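A few notes from the computer I am rebuilding this week. It was standing under a desk at the Brinov office since September and I got it for almost no money.

The case is a Brastar. I like it, but the side panel needs patience. Two screws at the back, then you slide it and pray a little.

Today is the processor. This is the part where I always go slowly. I touch something metal first, I read the manual of the board again, and I keep my fingers only on the edges. 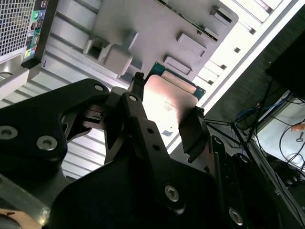
The processor next to the open case. Green edge, square metal top.

If you do this for the first time: look for the small mark in the corner of the chip and the same mark on the socket. They must agree. Do not push. If it does not sit down by itself, lift it and look again.

For the paste I bought a small tube from Urkier. One drop in the middle is enough for me. Other people make a cross, and I have no quarrel with them.

Next I will do the memory and the cooler. The cooler is a used one and I still must find the right bracket for it. If someone has a spare, please write to me.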